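Datasets > News and Politics > Diplomatic Visits > README

Reading time: 2 min

# Vatard: a table of announced and completed state visits

Vatard is a table of 882 visits by heads of state, prime ministers and foreign ministers, pulled from wire copy and government press pages. Each row is one visit. The table was built at Plernmont to check a claim we kept reading, that high-level visits to a country at war "signal" a change in policy. We are not convinced they do, and this data will not settle it.

## What counts as a visit

A row needs a named office holder, a host capital and a month. Phone calls and video summits are out. A stopover counts only if a meeting was announced. We split "announced", "postponed" and "completed" into separate columns, and that is where most of the trouble sits.

Postponed trips are badly covered. Governments like to announce an arrival and tend to go quiet about a cancellation. We have 155 postponements on record, and I would treat that as a floor.

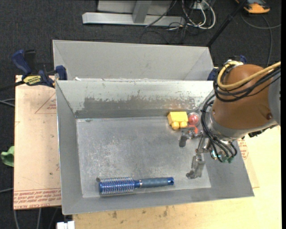
Hairbrush

## Known problems

The stated purpose of a visit is copied from the host's press office. Take it with salt. "Discussed bilateral cooperation" shows up so often that the purpose column is close to useless for modeling, and I argued for dropping it.

Dates are kept at month level. Two agencies will often disagree on the day, mostly over time zones and overnight trains — picking one would have been guesswork.

Coding was done by 2 people working apart. They disagreed on about 5 percent of rows, nearly all of them stopovers. Disputed rows carry `flag=1`. Please don't filter them out without saying so.

## Use

Fine for counting visits and comparing outlets. Poor for anything about influence. An earlier release, Vekham, was cited as evidence that visits bring aid. It had no aid figures in it, and neither does this one.

Next update is planned for January, if the source pages are still up.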